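Visit report: the Sadar Diagnostics open lab day
3 March 2023

We had been trying to get a place on this tour since December, and it was worth every minute of the wait! Sadar runs hair and nail testing out of a low brick building behind the Cuadros rail yard, and once a year they let outside people walk the whole route a sample takes, from the mail slot to the signed report.

Intake came first. Envelopes are opened at one long bench, and every seal is checked against its form before anything gets a lab number. Our guide told us they take in nearly 3000 samples in a busy month, and that a missing signature is still the most common holdup (so please, sign your forms). I loved the label printer, a noisy old Dikano that the staff refuse to give up.

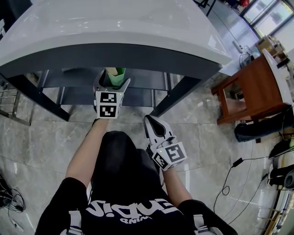
Outreach and Visits Team, Nulletti Community Health

After intake we put on lab coats and split into groups of 9. Ours went straight to the wash room, where hair is rinsed, dried and cut up fine before extraction. I had no idea how much of the work is just careful weighing! The analyst let us try the practice balance, and my first go was way off.

The instrument room was louder and warmer than I expected, and we could only look through the glass. Still, the talk there was the best of the day, all about cutoffs, repeat runs and why a first positive always goes back for a second test. They told us 97 percent of reports went out on time last year.

Lunch was sandwiches in the break room, with lots of questions about home kits. Parking is tight, so take the 7 bus if you go. Bring a sweater for the intake area too, it's chilly in there.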